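Visit report: Ustlow test hall, two-arm handling cells
Date of visit: June 15, 2019
Prepared for the Nurkside working group on bench-scale robot practice

Purpose

The group is redrafting its guidance on small fixed arms used in pairs. The present text was written for single arms behind a fence and says little on shared reach, cable dressing or the state in which a table is left between runs. Ustlow has run paired arms for longer than any of our members and agreed to open the hall for a day. Higinio Aguirre, who looks after the cells, took us round and answered questions. The cell controllers are supplied by Pacheco and were not part of the visit.

Access and briefing

Visitors sign in at the gate and again at the hall door. The second sheet is the one used for a roll call, and we suggest the guidance asks for the same arrangement wherever offices and test space share an entrance. The briefing took longer than planned owing to a fault with the projector. Stop buttons were shown in place, and each visitor was asked to press one with the arms powered and idle. Resetting is reserved to hall staff.

Rules in force at the cells

Ustlow works to a house standard of 2 pages, fixed to the wall by the hall door. The main points are as follows.

No hand crosses the table edge while either arm is enabled. This holds for a paused arm as well.

Each arm has its own zone, set in software. The overlap between zones may be entered by one arm at a time, and the second waits for a release signal.

Only the items named on the task sheet are placed on the table. Tools, cups and paper are removed before the enable key is turned.

Any change to a cable run is entered in the cell log and followed by a slow-speed pass through the full range of both arms.

Cells are inspected every 2,000 cycles. The cell we spent most time at had logged 2,358 since its last inspection and was therefore overdue. Mr Aguirre had already raised this, and the inspection was booked for the following week. The standard does not say whether an overdue cell may keep running. Ours should.

Work seen

The task sheet covered plates and a wire dish rack. Both arms are mounted at the near edge of a white table with walls at the back and sides, so the operator's approach is from the front. At the point recorded, the left arm was at a black plate lying flat towards the far left corner and the right arm was at the rack, where coloured plates stood on edge in a close row. The middle of the table was clear. Cable dressing deserves a note: the purple cables are carried in open loops along the links, and the left one is held to the lower link by a small tie.

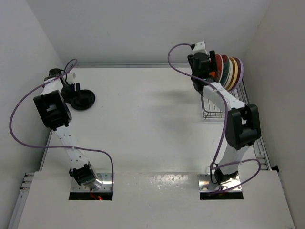 Points for the draft

Cable slack. Ustlow gives no figure for the permitted size of a loop. The rule applied is that a loop must not reach the gripper or the neighbouring arm at any pose. We prefer this to a fixed length but it needs a test method.

Openings near the mounts. Our current text treats openings in a table only as a finger hazard. A line should be added on wiring within them, covering support and strain relief.

Tightly stacked items. Plates that overlap in a rack are harder to grip singly than the task sheet implies. The sheet should state spacing, or state that none is required.

Overdue inspection. See above. Nuvance has offered wording from its own site rules, which will be circulated with the next draft.

Actions

Ustlow to send a clean copy of the house standard. Working group to return comments on zone overlap before the September meeting. The question of whether a paused arm counts as enabled is to be settled by correspondence – the two existing definitions disagree.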